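Jolden Community Meals
Progress report to the Zirkier Fund, April

1. Meals
We served 982 lunches in the quarter, most of them on the Tuesday round in Janau.
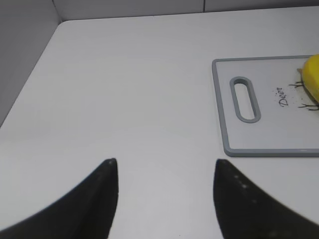
2. Spending
The grant paid for van hire and 31 insulated bags. Fuel ran over budget.
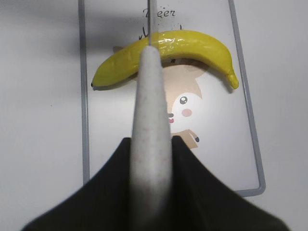

We have moved money from printing to cover it. Fuentealba, our vegetable supplier, has held its prices until summer. 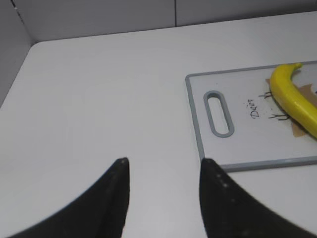 Page 7

3. Next quarter
We plan to add a second round on the north side of Janau. This needs one more driver, and two people have asked for the form. 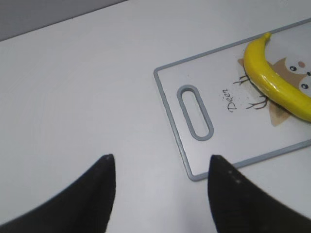

The remaining 3000 will go on van hire. Receipts are attached.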